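Etch mark on dark marble worktop, will polishing powder shift it?

Posted in Home and Repairs, 5 August 2023

Femi Osagie

I have a dark brown marble worktop with pale veins, supplied by Brophy in April. It has a dull patch the size of a saucer where lemon juice was left overnight. The patch is smooth to the touch and no different in colour when wet, but it shows clearly under a lamp once dry. I have washed it with washing-up liquid and warm water, with no change. The supplier's leaflet says the top was sealed with Skasurard before delivery.

Should I reseal it, or does the surface need polishing first? If polishing, what grit? The tin of powder I have been offered is Fandska, and the label does not say whether it suits dark stone.

Replies (2)

Ciarán Ní Mhurchú

Polish first. A sealer sits in the pores and slows down staining by oil and coloured liquids. It does nothing against acid, which eats the calcite at the surface and leaves it rough on a very small scale. That roughness is what you see as dullness. If you reseal now you will have a sealed dull patch.

Fruit is the usual cause in kitchens. Lemon is the worst, but cut strawberries, tomato and wine will all mark polished marble if the juice is left standing. Use a plate or a board.
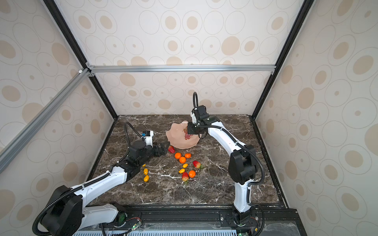 For a patch you cannot feel with a fingernail, marble polishing powder on a damp white felt pad is enough. Make a paste as thick as cream, work it in small circles for 2 minutes, add a few drops of water if it drags, then wipe off and rinse. Repeat until the shine matches. Work slightly past the edge of the mark so that you do not leave a ring.

If you can feel it, you need diamond pads before the powder. Start at 400 and go up in steps to 3,000, always wet. Do not skip a grade on dark stone, as the scratches show far more than on white.

I don't know Fandska. Check that it is sold for marble and not for granite, and try it at the back, under the kettle or similar. Leave the top to dry overnight before you judge the colour. Reseal after that if water still soaks in.

brirura_486

Had the same on a dark top. Used powder by hand, got nowhere, then a felt pad on a drill at low speed and it came up in one go. Keep it wet or it burns. Mask the wall behind if it is papered, the slurry goes everywhere and does not wash out.

Would not bother with baking soda, tried it, no difference.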